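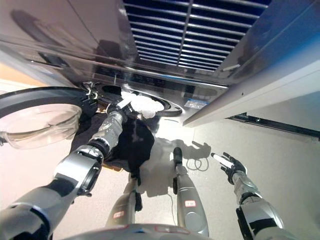 Vent grille and front panel of a front-loading washer.

Section 4. Washing and Drying Your Trotero Blanket

Thank you for reading this far! Most folks skip straight to the folding section, but a wool blanket is at its most delicate when it's soaked through, so please take a few minutes with these pages before the first wash. The Trotero is woven from thick, lightly brushed yarn, and it will hold a surprising amount of water. It doesn't need washing often. Once a year is plenty for a blanket that lives on a guest bed, and many of our customers like to do it in May, when the windows can stay open and the blanket can dry in moving air.

Before you start

1. Take the blanket outdoors and shake it well, holding it by two corners, then turn it and shake it from the other two.
2. Check the fringe for knots. Work them loose with your fingers (a comb will pull the yarn).
3. Find the care tag sewn into the hem. If it reads 3589, your blanket has the cotton border, and you should also read the note on borders at the end of this section.
4. Treat any spots with cool water and a drop of wool wash on a white cloth. Dab gently and let it sit for 10 minutes.

Note: The Kos throw is a loose weave and shouldn't go in any machine. Please turn to Section 5 for the hand-washing steps.

Washing

5. Fold the blanket in half lengthwise, then gather it in soft pleats, the way you might gather a curtain. Rolling it up tight keeps the water from reaching the middle.
6. Place it in a drum big enough that you can still fit your whole arm in above it. The queen and king sizes are often too much for a washer at home, and a large front-loader at a laundromat is a kinder choice.
7. Choose the wool or delicate cycle with cold water and the slowest spin on offer.
8. Add wool wash according to the bottle. Leave out bleach and fabric softener, both of which are hard on the fiber.

Caution: Warm water and a fast spin together will felt the wool. Felting can't be undone, and it isn't covered by the Brasley guarantee.

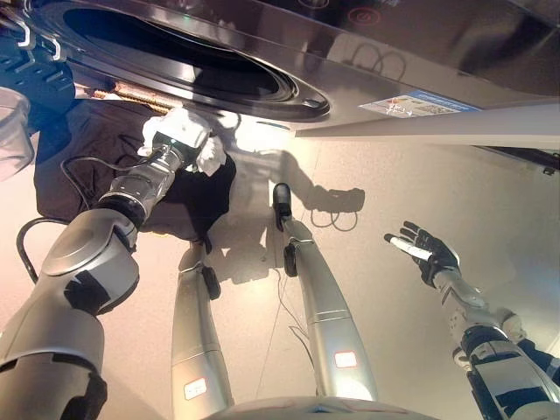
A wet Trotero is heavy, and the weight of the water can stretch the weave if you lift the blanket by one end. Slide both arms underneath and bring it out as one bundle, with a basket waiting right below the door. Go slowly over the rim, too. On a big machine like this one, with a thick metal ring around the opening, it's easy to drag half the blanket across the edge before the rest has followed – and that's just how a fringe gets pulled. If you feel it catch, stop, ease the blanket back a little, and free the yarn by hand.

Drying

9. Lay the blanket on clean towels, roll the whole thing up, and press along the roll with your palms. Please don't wring it.
10. Spread it flat on a rack or on dry towels, out of direct sun, and square up the corners with your hands.
11. Turn it over once the top side feels dry. In damp weather it may need a second day, so don't be discouraged!

Note on borders: The cotton border dries at its own pace and may look a bit puckered at first. Smooth it flat while it's still damp, then press it with a warm iron through a cotton cloth, keeping the iron off the wool.

For replacement care tags or a new storage bag, write to Shadi Bitar at the Brasley customer desk and mention the size and color of your blanket. Folding and summer storage are covered in Section 6.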